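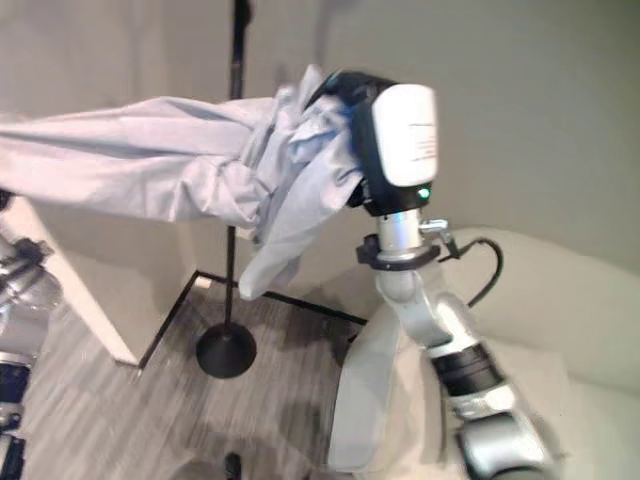
A lavender-grey garment, gathered and held by a robotic arm.

The bridge that two governments forgot to argue about

27 years is what everybody in Vekunitz will tell you if you ask how long people have been walking over the bridge without a passport, and everybody in Vekunitz is wrong, as Zorica Vukadinović pointed out to me before I had even got my coat off. It is 29. The first two years were done on a handshake between the border police of both countries, and the paper came afterwards.

She is the mayor on the eastern side, and has been for long enough that the bakery keeps a loaf back for her. She had agreed to give me an hour and in the end gave me most of a day, part of it on foot along the Flekura, a brown and rather sulky river which has been the border here for as long as there has been a border to speak of. There are 722 people on her side. On the other bank the village runs a little bigger and has the doctor, the chemist and the only decent hardware shop. Her side has the school, the church and the cemetery, so you can see how the two halves have come to lean on each other.

The bridge is 206 metres long and carries walkers, bicycles and, by a clause that took three meetings to settle, one tractor at a time. Under what is always called the Tillman arrangement, after the hotel on the western bank where it was signed, anyone who lives in either village may cross with a yellow card. No stamp, no queue, no questions. There are 3380 cards in circulation, which puzzled me until the mayor explained that people who move away hand them back about as readily as they hand back library books, and that a good many are held in farms further up the valley.

None of this troubled anyone in either capital for a very long time. Then last August a junior official, going through a cupboard of old agreements ahead of talks on a much larger treaty, noticed that the arrangement had never been put before either parliament. Strictly speaking, it had no standing at all. A letter was sent. The letter was perfectly polite, and it said that the yellow cards would lapse at the end of the following spring unless both sides could agree on something better.

I have read the letter several times now and I still find it hard to be angry with it. Whoever wrote it was plainly trying to be helpful. There are four paragraphs on the benefits of a modern legal footing, and a telephone number at the bottom that is answered, promptly and kindly, by a man who had never heard of Vekunitz but looked it up while I waited. He thought it looked pretty. My feeling, after a fortnight of such calls, was that the people in both ministries meant well and were simply a long way off.

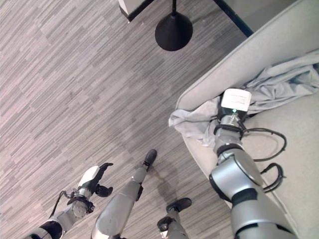

Marlies Wyss would not have that at all. She had been in the room when the arrangement was signed, she told me over the telephone, and the people in the ministries had known precisely what they were doing then and knew precisely what they were doing now. A village bridge makes a nice small thing to give away at the end of a long negotiation, in her view, when both sides are tired and each wants to look generous. "So first you have to put it in danger," she said. "Then you can save it, and there is a photograph." She asked me to write that she had said it cheerfully, and she had.

I took this back to the mayor, who laughed and said it might well be true, and that she would stand in the photograph with pleasure if it meant the children got to school.

The children are really the heart of it. They come over from the western bank every morning with their bags and their scarves, and the school would not have enough pupils to stay open without them. Under the ordinary rules they would have to use the road crossing at Sanwood, which means a bus down one side of the valley and another bus up the other, and a wait in the middle that depends on how many lorries have turned up. One mother I met had tried it with her two youngest to see what it was like. She had packed sandwiches for the journey, and they had been eaten before the border.
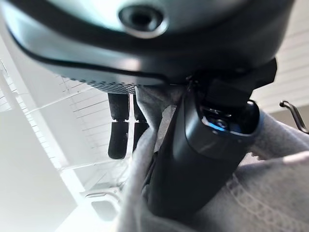
What the two sides want

The western government would like to replace the yellow card with an electronic one, read by a machine at each end of the bridge. It has offered to pay for the machines. It has been less forthcoming about who would mend them, and anyone who has spent a winter in this valley will see why that matters. The eastern government says it has no objection to a machine in principle but wants the list of cardholders kept by the villages, as it is at present, in a green ledger on each bank. The ledgers are compared once a year over lunch. I asked if they had ever disagreed, and was told that there had been a difficult year over a man who had died on one side and not yet on the other.

Then there is the matter of workers. When the arrangement was made, hardly anybody crossed for a job. Now the sawmill takes on people from both banks, and the tax offices have begun to wonder where these people are employed and where they live. It is a fair question. The mayor thinks it ought to be kept well apart from the bridge. The finance ministries, naturally enough, would rather have everything in one document and be done.

There have been two rounds of talks so far, both held at the Tillman, in the same dining room with the same stuffed pike over the door. The mayors were invited to the first as observers. They were given chairs along the wall and a plate of biscuits between them, and were asked to speak only at the very end, by which time the delegation from the east had a train to catch. For the second round they were moved to the table. Vukadinović puts this down to her western colleague having written a rather stiff note. He puts it down to her having simply sat there.
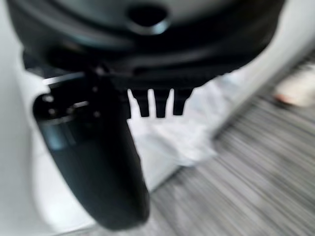 A third round

The next meeting is set for the early spring, and there is a draft. I have seen only the first half of it, which sets out a temporary extension of the cards while a proper agreement goes through both parliaments. How long a proper agreement might take is anyone's guess. The larger treaty has been under discussion since before the current ministers were in office, and a change of government on either side could put the whole lot back in the cupboard where it was found.

In the meantime, the villages are carrying on. The ledgers have been copied out in case somebody important wants to see them. The handrail on the western half has been painted, and the eastern half is to be done when the weather allows, in the same green if the hardware shop still has it. The priest has asked for a clause about funerals, so that mourners without a card can be let across with the coffin. Nobody in either ministry had thought of funerals, and I gather both delegations agreed to it within minutes.

I walked back over towards evening with the mayor, who wanted to see about a prescription. Halfway across there is a small brass line let into the planks, and she stepped over it while telling me about her sister's knees. The chemist had stayed open for her.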